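Table surface

A table surface, also called a tabletop or simply a top, is the flat upper part of a table, desk, counter or bench. It is the part on which people eat, write, sort, repair and store things. The rest of the table, meaning the legs, the frame and any drawers, exists mainly to hold the surface at a useful height and to keep it level. In everyday speech the word "table" often means only the surface, as when something is said to be lying on the table.

Contents
1 Terms
2 History
3 Materials
4 Finish and color
5 Edges
6 Size and height
7 Work surfaces
8 Care and repair
9 See also

Terms

In the furniture trade, the words "top" and "surface" do not have exactly the same meaning. The top is the whole board or slab, including its underside and its edges. The surface is only the upper face, the one that is touched. A top may therefore have a worn surface and still be a sound top, and many old tables are sold in this condition.

A "solid" top is made of one material through its full thickness. A "faced" top has a core of one material and a thin sheet of another material glued over it. A "loose" top is not fixed to the frame and rests on it by its own weight. Loose tops were common in houses where the same room was used for eating and for sleeping, and where the table had to be put away in the evening.

The word "counter" comes from the counting of money. It was first used for a table on which coins were laid out, and later for the long surface in a shop between the seller and the buyer.

History

The oldest known tables were small and low. In ancient Egypt, stone and wooden tables were used to keep objects off the floor, while food was often served on separate stands. In Greece and Rome, small tables with three legs were placed next to couches and carried away after the meal. Marble and bronze were used by rich households, and plain wood by the others.

In the Middle Ages in Europe, the common dining table was a long board laid across trestles. From this practice come several expressions which are still in use, for example "room and board," where "board" means the meals. The surface was usually rough, and it was covered with cloth for guests. The cloth hid the joints between the planks and was also used for wiping the hands.

Later the joined table became usual in houses that had a separate room for dining. Its top was fixed to a heavy frame, so the table stayed in one place. Since it was now seen every day, more attention was given to its appearance. Polished walnut, and after it mahogany, became popular in wealthy homes. Extending tops, with extra leaves that pull out or are laid in, date from the same long period of change.

Factory production in the nineteenth century made tables cheaper and more similar to each other. Plywood, linoleum and, in the twentieth century, plastic laminate gave surfaces which did not need waxing. Laminate was especially liked in kitchens and cafés, where hot drinks and wet cloths had damaged wooden tops very quickly.

Materials

Wood is still the most common choice for the home. Hard woods such as oak, maple and beech resist dents better than pine, but they are heavier and cost more. All solid wood becomes wider in damp air and narrower in dry air. For this reason a good maker does not glue a wide wooden top directly to its frame. The top is held by small clips or blocks which allow it to move a little. When this is forgotten, the top can split along the grain.

Stone tops are cold to the touch and very heavy. Marble is liked by bakers – dough does not warm quickly on it – but it is marked by lemon juice and vinegar. Granite is more resistant to acid. Slate was for a long time used in school laboratories and is still used under the cloth of billiard tables, because it can be made very flat.

Glass is easy to clean and shows every fingerprint. For tables it should be toughened, so that it breaks into small, blunt pieces. Metal tops, mostly stainless steel, are used in restaurant kitchens and in hospitals. They are noisy, and the noise is sometimes reduced with a layer of board glued underneath.

Laminate is made from sheets of paper soaked in resin and pressed with heat. It is thin and hard, and it can be printed in any pattern, including the pattern of wood or stone. Its weak point is the joint at the edge, where water can reach the core. A core of particle board swells when it becomes wet and does not return to its former size.

Finish and color

The finish is the last layer that is put on a surface, or the last treatment that is given to it. Oil goes into the wood and leaves it with a soft look, but it has to be renewed. Varnish and lacquer stay on top of the wood and protect it better, although a deep scratch in them is harder to hide. Wax gives a pleasant feel and only weak protection against water.

A glossy surface reflects lamps and windows. This can be tiring for a person who reads or writes there for many hours. A matte surface spreads the light in all directions and is usually preferred for desks. On the other hand, some matte finishes become shiny in the places where the arms rest, and this change cannot be easily reversed.

Color also has an effect on comfort. Very dark tops make a strong contrast with white paper. Very light ones can be too bright near a window. Gray, pale green and light wood tones are common in offices and schools for this reason. Dust is easier to see on dark tops, and pencil marks on light ones.

Edges

The edge is the part of a top that receives the most knocks. A square edge looks clean but chips easily, and it presses into the forearms. A rounded edge is more comfortable. A beveled edge, cut at an angle below, makes a thick top look thinner. Faced tops need an edge band to cover the core, which may be of wood, plastic, metal or rubber.

A raised edge is found on ship tables and on some children's tables, where it stops objects from rolling off. Round corners are usual in schools and in narrow rooms.

Size and height

The size of a top depends on its use. A dining top must give each person enough width to move the elbows, and enough depth for a plate with shared dishes in the middle. A rectangular top with a length of 2000 mm is normally sold as a table for six or eight people, depending on the position of the legs. Round tops make conversation easier, but when they become large the middle is difficult to reach.

Height is measured from the floor to the upper face, so a thicker top on the same frame gives a higher table. When an old top is replaced, this is often overlooked, and the chairs with arms no longer fit underneath.

Work surfaces

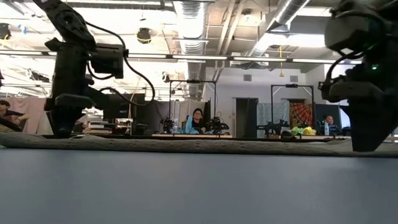 What is the difference between a tabletop and a work surface?
A tabletop is any flat upper part of a table, while a work surface is one that has been chosen for a task, so its height, hardness and finish follow from that task and its appearance is less important.

Work surfaces are normally divided by what they must resist. A woodworking bench has to resist blows and is made thick, often of beech. A sewing table has to be smooth, so that the cloth does not catch. A potter's table is better when it is slightly absorbent, and it may be covered with canvas or plaster. For electronics, tops or mats are used which lead away static electricity. For chemistry, the top must not be damaged by acids or by heat.

Flatness matters more in some trades than in others. A kitchen table can be uneven by 2 mm without any person noticing. In precision measuring, a surface plate of granite or cast iron is used, and it is checked at regular times.

Noise and slipping are often controlled with a soft covering. Felt, cork, rubber and leather are all used for this purpose. A covering that is fixed is quieter and more stable – a loose one can be washed or replaced.

Care and repair

Most surfaces need only a damp cloth and mild soap. Rough powders should be avoided on laminate and lacquer, as they make the surface dull. Water should be removed from wood soon after it is spilled. White rings on a lacquered top are caused by moisture under the finish and sometimes disappear with gentle warmth. Black rings are deeper, and usually the wood must be sanded.

Small dents in bare wood can be raised with a wet cloth and a warm iron. Scratches in oiled wood are sanded lightly along the grain and oiled again. Damaged laminate cannot be sanded. It is either filled with a colored paste, which remains visible from near, or the complete sheet is replaced.

Oily rags from this work should be laid flat outdoors to dry, or kept under water in a closed metal container. Rags in a heap can become hot and start to burn without a flame near them.

See also

Bench (furniture)
Countertop
Desk
Tablecloth
Trestle table
Wood finishing

This page was last edited on April 5, 2023.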